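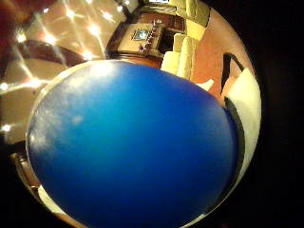

Blue ball, lounge room, wrist camera view

Forum > Home & Hobby Robotics > Kits and Reviews
Thread: Zindex handheld gripper kit, worth the money?

mallee_bench wrote:
Had the Zindex kit for almost 30 days now, so time for some notes. It's the handheld gripper with the fisheye camera, no arm included. You record yourself doing a job, then train on the recordings. Frame above is from a pick-up session at home with the big blue ball.

Good: build is solid, trigger is smooth, battery gets me 55 minutes. Export to the Walturura software went through first go.
Bad: the lens. It's very wide, and a large object up close takes over the whole view. The corners go black as well. Charger cable is too short.

tin_shed wrote:
Those ceiling lights would worry me more than the ball. Every one of them has a star on it. Are you running auto exposure?

mallee_bench wrote:
Yes, auto. The manual has a page on locking it but I haven't tried.

tin_shed wrote:
Lock it. There's white glare on the upper left of the ball and the white pillow or cloth on the right is a bit blown out too. I'd turn off half the downlights and see if the colour holds up better.

kerbside wrote:
Disagree. If the thing is going to work in a lounge room with the lights on, record it with the lights on. You want the glare in there. I ran the Juška mount last year with everything diffused and the policy fell over the first time I opened the curtains.

tin_shed wrote:
Some glare, sure. Not in every episode.

pelican_spit wrote:
Is the black border the lens or the housing? I've got the older Brovby unit and mine looks the same down the right side. I was told it was normal for that type of lens.

mallee_bench wrote:
Lens, according to Zindex support. They answered on the Tuesday after I wrote, no complaints there. You can crop it in Walturura but I leave it alone.

kerbside wrote:
Don't crop. The background is what the tracking uses. You've still got the ceiling beam, the cabinet and the sofa in view and that's plenty to lock on to. A bare wall behind that ball would be a different story.

gumnut_grey wrote:
What size objects is it rated for? The ad says "household items", which could mean anything.

mallee_bench wrote:
Spec sheet says the fingers open to 37 mm. So no, it won't close on a ball like that. I'm using it for approach and push. For actual grasping I stick to pegs, socks and cutlery.

gumnut_grey wrote:
That rules it out for me then. I want to pick up kids' toys and half of them are wider than that.

pelican_spit wrote:
Brovby opens wider but the trigger is stiff and your hand gets sore. Pick your poison.

tin_shed wrote:
Back to the original question, would you buy it again?

mallee_bench wrote:
At the sale price, yes. At full price I'd want the wider fingers in the box. They're listed as an add-on and have been out of stock since January. I'll give it 2 stars for accessories and a pass on the rest. Will post again once I've tried the exposure lock.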